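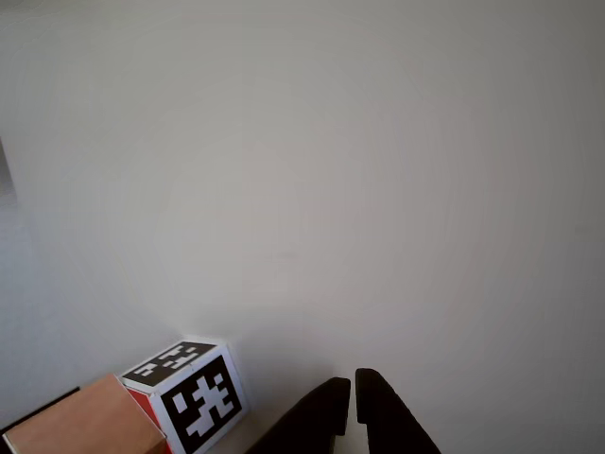

**Subject:** Re: [gemdale-makers] Painting small cubes, and what to do about the corners
**Date:** Nov 10, 2025

Hello all,

Sorry to have sat on this one. I read it over breakfast when it first arrived, meant to answer properly that evening, and then the evening went the way evenings go. I've painted a great many wooden cubes over the years and have made most of the mistakes going, so please take what's useful and leave the rest (and do shout if you've found a better way, I'd love to hear it).

I'll put my replies in between the bits of the original message so it's easy to follow.

> Hello everyone, I'm new to the list and hoping for some advice. I've taken on a set of 80 small wooden cubes for the Gemdale play library, with some faces painted and some left plain. The faces are meant to be different colours, with a clean line where one stops and the next begins. I've done a few trial ones and they look quite nice from across the room, but close up the paint has crept round the corners on to the bare wood and it looks dreadful. I'm masking with ordinary tape from the kitchen drawer. Is it the tape, the paint or me?

Almost certainly the tape and the paint between them, so do be kind to yourself. Kitchen drawer tape lifts at the edges on end grain, and the paint runs straight underneath and soaks along. I gave up masking cubes altogether and now paint one face at a time with a small foam pad, hardly loaded, working from the middle outwards and stopping a hair before the edge. Then I go back along the edge with what's left on the pad. It sounds fiddly, but after the first dozen your hands get the idea and you can listen to the wireless while you do it.

If you really want to mask, seal the bare wood first with one thin coat of clear, let it dry overnight, and then tape. The clear fills the grain and the colour has nowhere to run. I use the Hesamix water-based clear in the matt, which doesn't yellow the wood as badly as some I've had.

> The other thing is the colours. I've got a red, a blue and a dark green, and the green is giving me trouble. It looks nearly black indoors. Should I go lighter?

Oh, I do know that trouble! Dark green is a lovely colour on a tin lid and a gloomy one on a very small square. My first instinct would be to keep it and look at it next to the bare wood in decent light before deciding, as the light brown lifts it quite a lot. If it still looks black to you, the Mastetti 602 is a shade up and still reads as a proper dark green. I've got most of a tin left, and you'd be welcome to some if you can get over to Gemdale with a jam jar.

Red and blue on neighbouring faces are a joy and I'd leave those well alone. Put the red on first. I did a whole batch the other way about, and every slip of the red showed up on the blue like a jam stain.

> Last one, and it may be a silly question. Mine don't stack very well. They were fine before painting, and now the top one slides about or sits at a slant. I've been careful to keep the coats even.
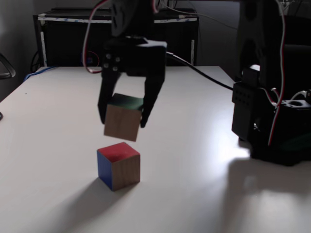 Should the face that another cube sits on be painted at all?

It can be, so long as the paint is thin and properly flat, with no raised rim along the edges. Let it harden for a week before you stack on it.

The rim is nearly always the culprit. Paint pulls back to the edge as it dries and leaves a little ridge you can feel with a fingernail but can hardly see. I stick a sheet of 200 grit to something dead flat and give each painted face a few light turns on it, then a thin last coat with the foam. Matt grips better than gloss too. I had a gloss set once that was like stacking bars of soap, and the poor things all had to be rubbed down again.

It's worth checking your table as well. I blamed my paint for most of one winter and then found that the old bench had a dip in it. I've now got a plain white top from Vincze, which was a bit of an extravagance, but the colours show up beautifully against it and any sawdust is plain to see. A lamp off to one side helps too - you get a good long shadow, and if a cube is leaning the shadow gives it away before your eye catches it.

As for patterned faces, a few of you were asking in the summer about the black-and-white square kind, the ones made up of blocky white shapes inside a thick black border. I wouldn't try to paint those by hand unless you're very patient. Print them on decent paper, cut just inside the edge so that there's a thin white margin all round, and use a smear of glue right out to the corners. Corners are where little fingers start picking. You can leave a face for colour and it all looks rather smart together.

I've also got a box of offcuts here, already cut and sanded but not painted, if anybody wants some to practise on. I'd sooner they went to a good home before December, when I need the shelf for other things.

One small warning about buying paint by post. The 900 ml tins are much better value on paper, but a set of cubes uses next to nothing, and I've had two go over to skin and lumps before I was halfway down. Buy the little pots, even though it feels wasteful.

Do let us know how you get on with the green, and post a picture of the finished set when it's done. I'd especially like to know whether you go back to masking, as I've half a mind to try again with the sealed wood on a bigger size.

All the best from a rather dusty spare room

--
gemdale-makers mailing list
Please trim your quotes when replying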